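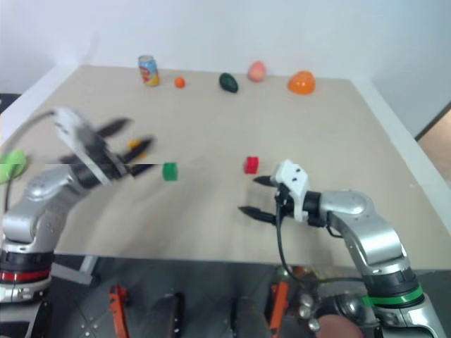
Looking after the Hedstead bench: a small gallery

I've been meaning to put this page up since August, when Yesenia Chambi asked me how we keep the two-armed cell going and I sent her such a long, rambling email that she wrote back "just make a web page, please". So this is the web page! It's one photo and a lot of captions, because I found I had far more to say about the one bench than would fit under it in a line or two. Click on it for the big version (it's worth it if you like looking at other people's cables, and I do).

For anyone new: the cell is two small arms on one table, left and right, working over the same bit of tabletop. I look after it in the mornings and Yesenia takes it in the afternoons. Eckhard Weidemann built the table it stands on and still gets a phone call when something underneath comes loose.

Photo 1: Both arms out over the table

The left one is on the move and the right one is waiting with its gripper open. Red, green and yellow-orange blocks in the middle, the bigger bits along the back. I do love how bright it all looks against that pale top.

Now the notes that go with it, roughly in the order I work in the morning.

The rings

Left arm red, right arm green. I use them as names, so if you hear me shouting "green's stuck" across the room I mean the right-hand arm and nothing to do with the blocks. Yesenia says left and right like a sensible person. Our logbook uses both, sometimes in the same line, and Eckhard has complained about this in writing. Sorry, Eckhard.

I wipe round the rings with a dry cloth and leave it at that. We had a spray cleaner from Kleinschmidt for a while and it left a film on everything, so it lives in the cupboard now.

The fingers

Black, pointed, two to a gripper. These are what I spend most of my time on, if I add it all up. I close each pair slowly on a strip of paper and pull. If the paper slides out from the tips but holds further back, the fingers have started to splay and it's time to nip up the screws (gently! I stripped one in my first month and had to own up). If it slides out everywhere, I change the pair.

The last set on the left arm did 1,529 grips before I swapped them, and the set before that only managed 1,055. I put that down to me tightening them unevenly. Yesenia puts it down to a bad batch. We've agreed to see what the next lot does.

Spares come from Fudau in bags of 20, and please, please put the bag back in the drawer with the label facing up.

The white brackets

There's one on each gripper. My one rule is never to lift the arm by the bracket, however handy it looks. Take hold lower down, on the big silver link, and support the wrist with your other hand. The brackets are easy to knock a hair out of true and then you spend the rest of the morning wondering why every pick lands slightly to one side.

If you do knock one, say so in the log and leave it for me or Yesenia. It takes ten minutes with the alignment block and a cup of tea.

The cables

See how the one on the left arm loops up off the bracket and drops down beside the arm, and the one on the right hangs down past the front of the table? I like a bit of slack there. My first go at tidying them was a disaster: I tied everything in close, felt very pleased with myself, and the right wrist ran out of cable the first time it reached across. Off came the ties.

What I do now is move each arm by hand (power off) through its full reach with the other hand resting on the cable. You can feel it go tight before you can see it. Check the plug end too, and run a thumb along the bit that hangs near the table edge, as that's where I'd expect the sleeve to wear first.

Under the table edge

The light grey bracket poking out near the left arm is one of Eckhard's and it's the thing I catch my hip on. It also likes to work itself loose. Quarter turn with the long hex key, then give the table a good shove. If the arm nods, do it again.

The blocks and the back row

Strictly speaking these aren't part of the machine, but they're part of looking after it. The red block has got a bit of a notch in its outline and I've been asked more than once to bin it. I'd rather keep it, thanks, it's a good test of whether the grippers are holding properly.

Along the back there's a drink can, a small round orange thing, what I call the avocado, what I call the peach and the shiny orange dome. The dome is my favourite for checking finger tips after a swap: it's smooth, so if the grip is off it skids away and you know straight off. The can is good for the opposite reason, you can hear it if you've set the force too high.

Wipe the tabletop before you put anything back out. Grit gets into the finger pads and then you're back at the paper strip.

Restarting after a stop

Yesenia wrote this bit, I've only fixed the spelling. Clear the middle of the table. Bring the right arm home first, then the left. Wait for both to settle. Start the Enetti program from the top, at half speed, and stay next to the stop button for the first 2 cycles. If either arm judders, stop and look at the cables before you look at anything else.

I'll add more photos when I've done the wrist joint on the left arm, which I keep putting off. If you've got the same sort of bench and do any of this differently, drop me a line, I'd love to see how yours is set up!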